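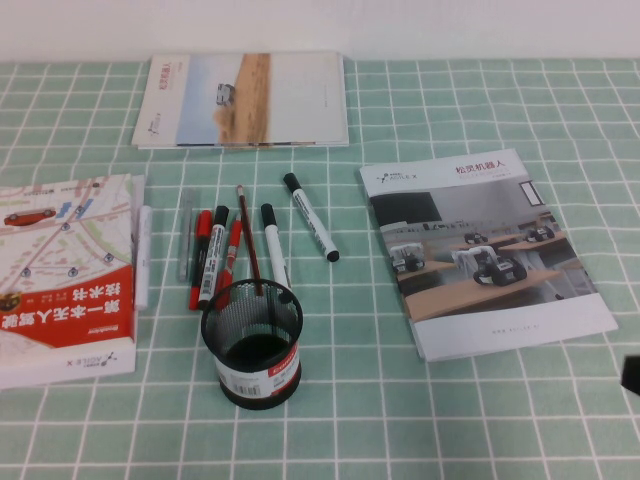

Brochures, writing tools and a mesh pen holder on a checked tablecloth.

SEDBERG, 1 March 2022 - Prikton today puts its Coden mesh pen holder on sale for 29 dollars. We know how that sounds. Most desk tidying products promise a calmer life and end up full of dead markers.

We make a smaller claim. Coden keeps pens upright and in reach. It won't sort your brochures, and we doubt any holder will. The first run is 300 pieces, sold only through the Ritchie stationery shop. A second run in July depends on sales - we are not assuming any.

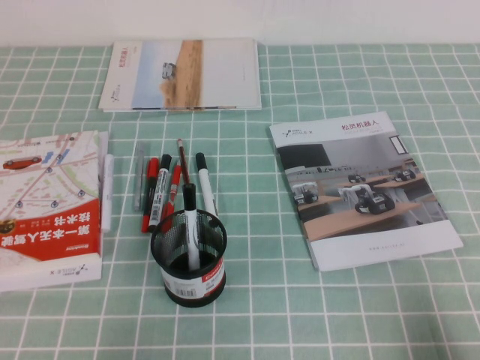 Do I need a holder for a handful of pens?
Probably not. A mug works fine until the markers go in too, and then it tends to tip.

Orders: Ritchie, counter 2, Sedberg. Quote item 2256.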